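Crayon wax on the kids' colouring table, and does the brand matter?

skum_mum
Our primary in Skumbridge wants one brand of crayon for all the prep rooms next year and I've been roped into choosing. The shortlist is Bokik or Le Goff. I grew up on Le Goff so I'm biased! My two like the fat greens for dinosaurs, and I like anything that comes off a table.
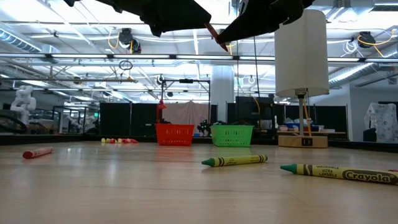 Reply 1
Zachary Sutherland
I teach art in Vostilthorpe and I'd go Bokik every time. Softer, brighter, and little hands don't have to press so hard. We bought 1000 in January and they're holding up fine.

Reply 2
pencilcase33
Sorry Zachary, can't agree. Soft means snapped by lunchtime. We went through 3000 of the things in a year (!!) and half ended up as stubs in the bottom of a tub. Harder wax, duller colour, fewer tears at my place.

Reply 3
Zachary Sutherland
Stubs are the best bit though. Melt them in a muffin tin, 5 colours to a hole, and you've got chunky swirly ones. And leave the paper on the good ones, peeled crayons go everywhere. Reds especially, I've had red on the ceiling.

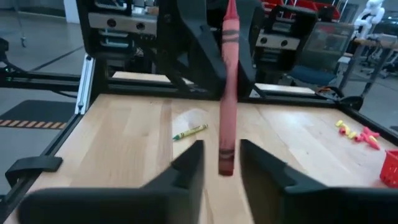
Reply 4
skum_mum
Ok the muffin tin has sold my eldest, which wasn't the question haha. Has anyone got wax out of a timber tabletop without wrecking the finish? Bicarb left a dull patch on mine.

Reply 5
pencilcase33
Hairdryer on low and an old tea towel. Go slow.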